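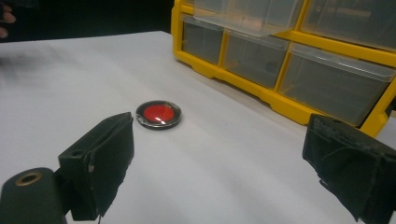 A drawer for the red ones

I have kept badges and pins in a cookie tin since I was a student, and each time I wanted one of them I had to turn the whole tin over on the table. In June I finally decided to give them a proper home. My neighbor Akinyi Nzioka was giving away a small organizer with a yellow frame, clear drawers and a handle on top, so I said yes before I had measured anything.

It fits on the white table, and I like that I can carry it to the other room when we need the table for dinner. The drawers are see-through but a little cloudy, so you see the color of a thing better than you see what it is. This gave me the idea to sort by color. My first plan was to sort by place, with one drawer for Skestcombe and one for Bremum, but I have forgotten where half of them come from.

I began with red. The badge with the black ring and the silvery rim is my favorite, so it should have a middle drawer, where I can find it without thinking.
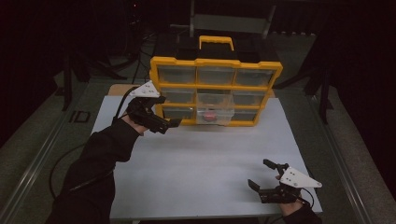 Blue and green will share a drawer, I have decided, and the old school pins get the top row. Stijn Van Dijk wrote to me that he puts a piece of felt on the bottom of each drawer, so that the metal does not scratch the plastic. I bought felt in the craft shop for 2 dollars and I will cut it this evening - my scissors are not very good, so the corners will probably be round.

I still have 13 pins with a broken clasp. If you know a glue that holds on enamel, please write me in the comments.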